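Madera sin barnizar

2023-03-02

Llevo desde septiembre cambiando el acabado de los muebles de casa. Empecé por la cómoda del pasillo, que tenía tres capas de barniz viejo y se pelaba por los cantos.

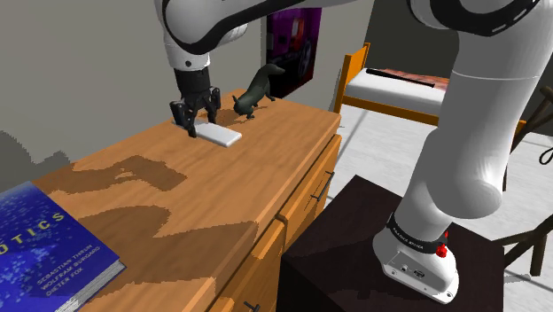
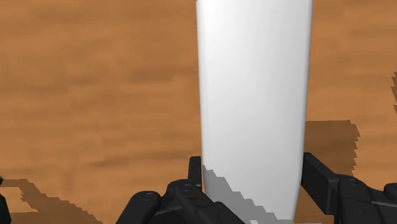

El barniz lo quité con rasqueta y lija de grano 40. Después pasé otra más fina y di dos manos de aceite de linaza, con un día entero entre una y otra. Me gasté unos 50 euros, casi todo en lija.

Evaristo Ocampo me recomendó cera encima del aceite. La probé en un cajón y no me convenció: queda pegajosa si hace calor y coge polvo enseguida. Nayeli Orozco usa solo jabón de lejía en su mesa de comedor y la repasa cada pocos meses. Es más trabajo, pero el tono se mantiene claro.

Los trapos con aceite hay que extenderlos al aire libre hasta que se sequen. Amontonados pueden arder solos.

Me falta la estantería del cuarto pequeño, que es de pino y tiene bastantes nudos. La dejo para cuando pueda trabajar con la ventana abierta.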